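4.2 Fabric on hard and padded surfaces

Much of the case for the Tirholm fingers rests on cloth handling, and we think that case has been overstated. The vendor-style demonstrations we have watched use a bright towel on a plain table. Our trials used coarse woven fabric in a furnished room, with the wrist camera as the only view given to the Trelness controller. We ran 2092 grasp attempts, with a limit of 5 tries on any one placement before the arm was sent home.

Polished stone was the surface we trusted least. Veins and crack-like lines in the marble have edges as strong as those of the cloth, and the open fingers can throw a broad shadow over the very area where the controller has to find a fold. Scuffed black fingertips, one over fabric and one over bare stone, are an ordinary starting point in this condition. A controller that reports high confidence from such a view should be doubted until its contact signal agrees.
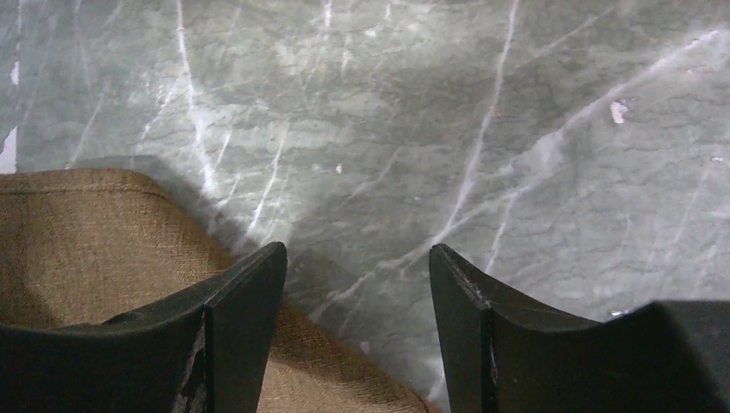

4.3 Padded edges

The second condition asks the gripper to close on a rolled, piped edge. Figueroa (who scored these attempts) counted a grasp only if the edge stayed held through a short lift. Akl argued for a looser rule, in which firm contact was enough. We report the stricter one. With the looser rule the gap between the 2 controllers nearly disappears – a warning about how much such comparisons owe to the scoring.

A single view does not settle the matter either. Both fingertips can sit up against the roll and look like a pinch when they are only pressing into it. We therefore never scored from wrist images alone.

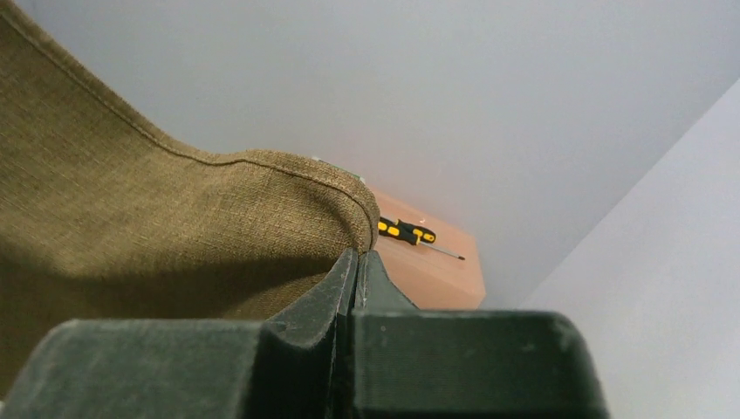
Figure 3. Wrist view with the fingers at the rolled fabric edge. A screwdriver lies on the wooden surface beyond.

Clutter past the edge was left in view. The Dreddale baseline, tuned on bare backgrounds, has no term for it, and we make no claim that our own settings would carry over to another room. Nor can we say how the fingers wear. The planned run of 3000 closures has not been done, and until it has, any statement about durability is a guess.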